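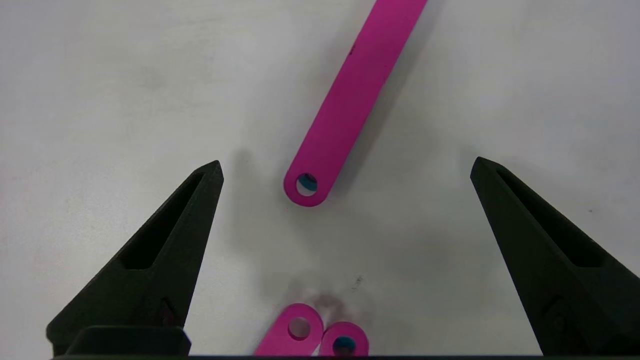 mukell-links

Hello, and thanks for stopping by! This is the perception and grasp planning code I use for picking flat link bars off a white table, along with the small set of wrist camera pictures I tune it on. I've called it Mukell. The arm driver lives in its own repo (Kourkoulas), and if you only want to play with the detector you can skip that one completely.

Last updated February 6, 2021.

What it does

You give it one wrist camera picture and it gives you back a list of bars, each with a centre line, a width and the holes it found. The planner then picks a bar, works out an angle for the two fingers and passes the target to Kourkoulas. It all runs happily on my old laptop, no graphics card needed.

The holes do most of the work. I started out with plain colour blobs and got in a right mess whenever one bar was lying on another, so now I look for round holes first and grow the bar outwards from there.
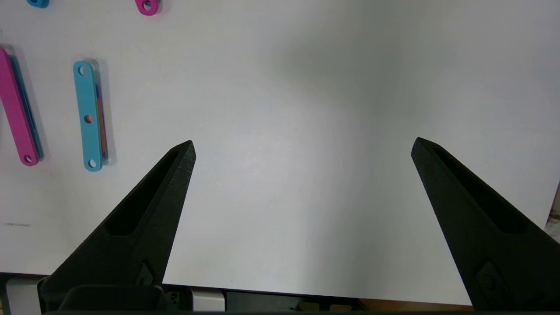
Wrist view with the fingers open. The orange in the cyan bar's middle hole is what the stack check looks for.

If the colour inside a hole doesn't match the table, the bar gets the flag "stacked" and the planner leaves it until last. You can change that with stack_order in the settings file – I keep meaning to write a smarter rule.

What's in the data folder

1000 pictures, with 700 for tuning and the rest held back for testing. Labels are one text file per picture, one line per bar: colour, two end points, then the holes. Bars that run out of view get labelled too, with the last column set to 1.

Getting started

Install the requirements, copy settings_default to settings_local, then run check_view. It draws the centre lines over the picture so you can see straight away if your camera offset is wrong (mine was, for most of August).

Known problems

Soft shadows beside a bar sometimes get added to its width. Turning shadow_cut up to 7 helps, but then you start losing the edges of the darker bars. Teal and cyan get swapped under warm light. The finger mask is drawn by hand for my gripper, so please redraw it for yours!

Version 3 of the label format isn't readable by the older Arel viewer. Run labels_to_old first if you still use it.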